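2021-01-30

Hi Meenakshi,

Sorry this is landing on the last weekend of the month again! You asked for something shorter than the November report, so I'll try, but you know how I get once I start on the oral history stuff.

## Where we are with the Lisach recordings

We now have 501 interviews transcribed out of the 635 tapes that came out of the old cannery office. When I last wrote I was worried we'd stall once we hit the Brøndum boxes (the labels are mostly in pencil, and half of them just say "Mother, kitchen"), but Usha Pai worked out that the numbers on the spines match the union dues book, and after that we flew through them. She deserves a very large cake.

The transcribing itself is going fine. What's slow is the checking. People in Lisach had their own words for nearly every job on the canning line, and two retired packers will give you three spellings of the same knife. Vignesh Arumugam has started a word list, and I've asked him to keep every spelling and let the readers sort it out.

## Permissions

This is the part I'd like your advice on. Four families have asked us to hold their tapes back for now, and one of them is the Zoltmont strike interview we quoted in the original application. I've told them yes, of course. It does leave a hole in the chapter on the strike, though, and I don't want to paper over it with newspaper clippings. Could we talk by phone? 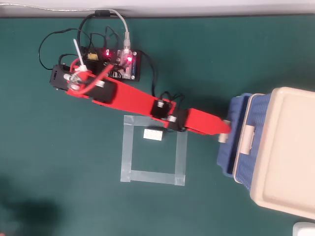
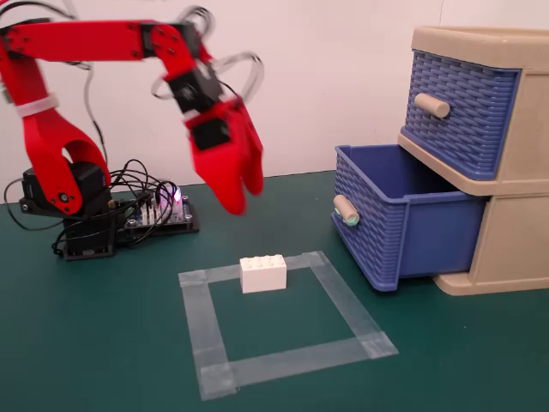
*Red arm on the green mat, two views.*

## Money

We've spent less on travel than planned, what with nobody going anywhere, and more on postage. Mailing printed transcripts to people in their eighties and getting them back covered in red ink turns out to be a wonderful way to do corrections, but the stamps add up. I'd like to move $2000 from the travel line to postage and printing if you're okay with it. Nothing else in the budget changes.

## What's next

- Finish the remaining Brøndum tapes
- Second read of the strike chapter (Xiomara Achterberg has offered to do it, and she's tough, so good)
- Pick the clips for the listening page
- Get the Flirko dance hall photos scanned before the family wants them back

Parvathi Iyengar also sent me a lovely recording of her aunt singing the shift-change song, all six verses, including the rude one. It wasn't on our list at all and I'd love to put it on the listening page. I'll send you the file separately so you can hear it first!

I'm home most mornings if you want to call about the permissions. The transcripts you asked for are going in the mail with this.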